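Work and Automation: Handout 4
Panel work and the arm on the wash line

Reading before the session: chapter on job content in the course pack, and the Ristivau site report (the first 10 pages are enough).

1. The case

Ristivau runs a plant that cleans and refills transport tanks. It employs 113 people on two shifts. Until February the auxiliary functions on each bay were worked by hand. An operator stood at a small panel, set the switches for the next tank, walked to the bay to check the hoses, and walked back. The company then bought arms from Pellov to work the panels. The panels themselves were kept. Replacing them would have meant rewiring every bay and having the whole line approved again, and the plant manager did not want a long stop.

This is a common pattern and we will meet it again in the Homau case. The machine is fitted to equipment made for hands. It is cheaper to begin with, and it leaves people able to take over at the same switches if the arm is out of use.

2. What the task consists of

Written down in the old work instruction, the task looks very small: read the job card, set the switches, confirm. Operators who were interviewed described a good deal more. They listened to the pump before going to FILL. They left VENT on longer when a tank had come in from a hot yard. They used HORN to warn the person in the next bay, though the instruction gave it only as an alarm test. None of this was on the card.

The arm's programme was built and tried in simulation before anything was installed. The model has a panel with six toggle switches in a row, marked LAMP, HORN, WASH, COOL, VENT and FILL, and the arm is mounted beside it on the same table. 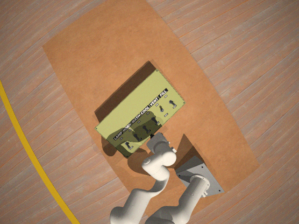

3. What changed for the operators

Walking went down. Each operator now looks after three bays from a desk and goes out when called. The site report logs 943 call-outs in the first quarter of use, most of them for hoses and job cards and only 94 for the arm itself.

Waiting went up. Several operators said the shift felt longer. They also said they were less sure of the order of settings when they had to take over, having not done it for weeks. The plant now runs one bay by hand on each shift, in rotation, to keep people in practice. Output on that bay is lower and the bonus scheme had to be altered so that no one lost pay by it.

Grading is still open. The old post was graded partly on panel work. The union's view is that watching three bays carries more responsibility than running one. The company's view is that the skilled part has gone. Both sides quote Yoo's distinction between doing a task and answering for it, and they draw opposite conclusions – read the passage before you take a side.

4. Terms to know

Residual task: work left to people after the rest has been automated. Checking hoses is the residual task here.

Tacit knowledge: what a worker knows and uses without its being written down. The longer VENT setting is one case.

Takeover: the moment when a person resumes control from a machine.

5. For the seminar

Bring half a page on one of the following.

Who should have been asked about the use of HORN, and at what stage?

Is running one bay by hand a sensible answer to loss of practice, or does it only put the problem off?

Compare the grading dispute with the one at Homau. There the desk work went to newly hired staff, and the former operators were moved to maintenance.

Hand in at the start of the session. Late work goes in the box outside the department office.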